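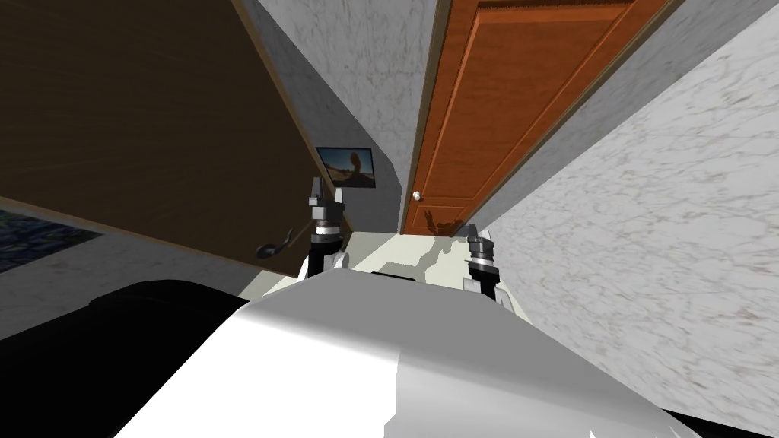

## Setting up a door-opening task in Wondance

Wondance is the household simulation package sold by Bundero. It ships with furnished interiors, a two-armed mobile robot model and a task runner. The steps cover one task, opening an interior door with a round knob, and were checked against the February release. You need a working install and the Hemedura asset pack, which holds the door models.

### 1. Load the room

Open the task file `door_knob_right` and select a room from the Hemedura list. Marble wall textures are heavy. On a card with little memory, set texture quality to medium before loading. Loading at the high setting took 70 seconds on our test machine and nearly half that at medium.

### 2. Check the head camera

The default head camera is pitched and rolled, so walls and doors run diagonally through the view and the torso shell takes up the bottom of it. Leave the angle alone if you plan to use the recorded demonstrations supplied with the package, which share it. If you train only on your own data, the roll can be set to zero under **Sensors > Head**.

### 3. Set the door joint

Each door has two joints, one for the hinge and one for the knob. Edit these values in the door panel:

- Hinge damping: 3
- Knob return spring: 4
- Latch: on

With the latch off, the door swings on light contact and the success rate says nothing about grasping. Lever handles use a separate joint type and ignore the return spring value.

### 4. Place the base

Drive the base forward until both grippers are between the torso and the door. Stop before the shell touches the panel. The collision model of the torso is slightly larger than the visible mesh, and contact there stalls the arm controller without an error message.

### 5. Approach the knob

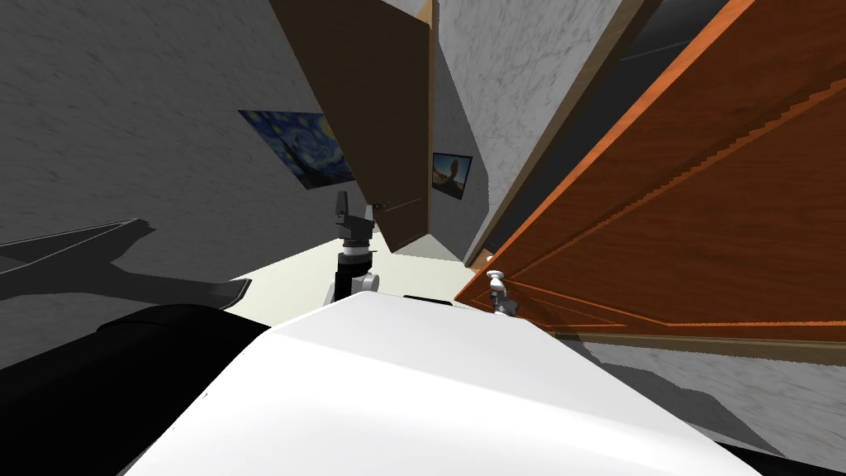 Use the right arm for the approach and park the left one with its fingers up, clear of the swing path. Lower the speed limit to 10 percent for the last part of the move. Close the fingers only after the contact readout shows both pads, then rotate the wrist and pull in separate commands. Combined commands tend to slip off round knobs.

### 6. Save and replay

Save the episode and replay it once with physics on. A replay that diverges usually means the solver step was changed after recording.

The Yensuk plug-in can export episodes to other training formats, but it drops the knob joint from the state vector. Jozef Aerts has posted a patch on the Bundero user forum. Apply it before exporting, then confirm that the knob angle appears in the output file.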